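Greenwood Supper Club, minutes of the meeting held 9th August

The May minutes were approved, except by those who had read them.

Soup night. The move from Takden to the Wedisis hall was debated at length, mostly by people who have never been to either. 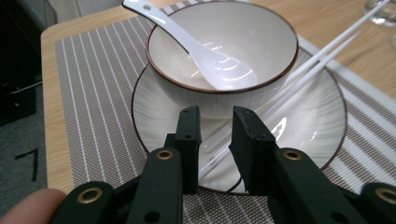
Tracey Nuttall objected that the hall charges $50 more and locks its kitchen at 10, and asked whether anyone had read the lease. The chair had read the first page.

Funds. The balance stands at $241. The proposal to spend $2000 on a new stove was therefore described as ambitious and held over.
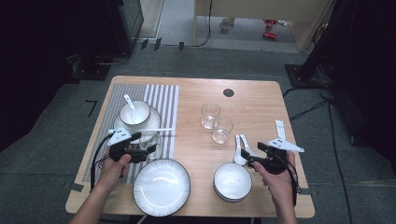
It will be held over again next time, as the stove's main supporter has asked for a second quote from Gudo and the first one hasn't come yet.

Menu. Leek or barley. Vote tied. Both sides claimed victory. 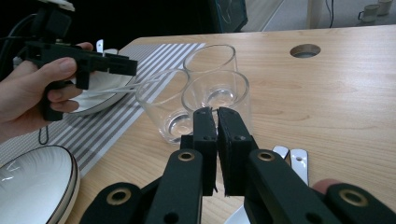

Clear glass tumblers on the table.

Any other business: parking. Meeting closed before it could start.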